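**Notes for the March talk: clear bowls on a white table**

(Water first. Then slides. Don't start with the joke about the trifle, it died last time.)

Hello everyone, thanks for squeezing in. I'm going to talk for a bit about clear things, by which I mean bowls, domes, cake covers, lids, all the see-through stuff in your cupboards that you stop noticing after you've owned it for a month. I've been a bit obsessed with it since I started helping Olga Pastor at the Negussie kitchen shop, where we had a whole wall of it and couldn't sell any!

[pause, let people find seats]

So the wall. White shelves, white back panel, white lights. Olga's idea was that it would look clean, and it did, it looked so clean that people walked straight past thinking we hadn't put the stock out yet. I stood by the till one morning and watched a man put his umbrella down on top of a cake dome. (Do the umbrella mime. Small one. Mind the laptop.)

What your eye goes for with clear glass or clear plastic is the edge and the shine, and on white you lose a good deal of the edge. You get a thin grey line where the rim is, perhaps a bit of banding where the curve thickens, and then if you're lucky a streak of light somewhere on the side. Move your head and the streak moves as well, and that's mostly how you know the thing is there.
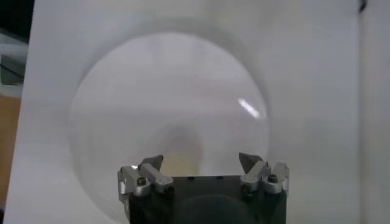 I tried all sorts after that. I put a strip of dark card along the back of one shelf, 5 centimetres tall, and left the next shelf plain. The card shelf was easier to read from the door straight away. Kheri Kashindye, who did our windows, then told me to get rid of the overhead light and bring a lamp in from one side, so I did that too and felt very silly for not asking her in the first place.

[ask: who's got a glass bowl at home they've put something down on? Wait for hands.]

Turning them over helps or doesn't, depending. Rim down, a bowl is steadier, and you get the whole curve catching the light. Rim up, people understand straight away what it's for, but it does collect dust, and bits of till roll, and once a sandwich crust. We ended up mixing them. The Sernus range went rim up at waist height and the Pollach ones went over on the lower shelves, mainly as I was sick of wiping them.

Cleaning! Nearly skipped it. One thumbprint on a clear dome and it's all anyone can see. Vinegar in warm water, 100 ml to 500 ml, then a dry cloth that has never met fabric softener. Hold the bowl by the outside with the cloth itself. Don't finish by giving it a proud little pat with your hand, I do this every time.

[if running late, skip to the lamp]

The lamp: low, to one side, with a plain shade. Bring it round slowly and stop when the shine is off centre. I've got the little Pistolex one with me, so come and have a go with it at the break, and please don't twist the neck past the stop. Olga wants it back.

Right, next slide, cake domes with handles.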